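Brolholm Releases Method for Teaching Robots to Handle Thin Objects

October 25, 2019 – Brolholm, a robotics research company, today released a method that teaches robot arms to pick up thin, light objects from demonstrations recorded with a hand-held gripper. The method, named Cillix, needs 56 demonstrations per task. The company's earlier system, Ellura, needed 300.

Thin objects are hard for robot arms. A rod or stick lying flat offers little for the fingers to close on, and a small error in height means the gripper either misses the object or presses into the surface under it. Dark objects on dark surfaces add to the problem, as the camera image gives few clear edges to work from.

Cillix treats the final approach as a separate step. The model first learns to bring the gripper near the object, then learns the last 10 centimeters from the same recordings at a finer time scale. People record the demonstrations by hand, with no robot arm present, and the trained model is then moved to the arm. 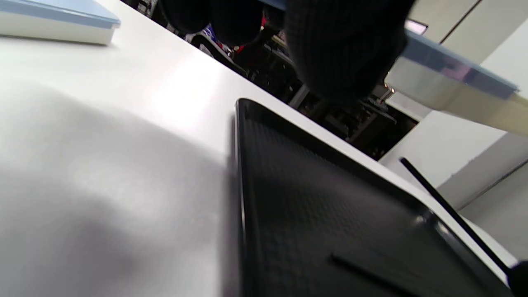 Recordings are kept even when the work area is cluttered or the lighting is uneven. In trials with Ellura, such recordings were removed before training. The Brolholm team found that leaving them in made the new model less likely to stop when a shadow fell across the table.

"We spent most of March cleaning data, and then we compared the two models and the cleaned one was worse," said Hrefna Zoëga, who led the study. "After that we changed what we collect and how we train on it."

The method still has limits. It has been tested on 2 types of arm, and it does not handle objects that bend when lifted. Training must be repeated if the gripper fingers are replaced with a different shape.

Toprak, a maker of laboratory equipment, will test Cillix on its own sorting tasks. "Our parts are small and there are many kinds of them, so the number of demonstrations matters to us," said Barış Yurt, head of automation at Toprak.

The training code and a written report are available from Brolholm on request – the recordings will follow once they have been reviewed.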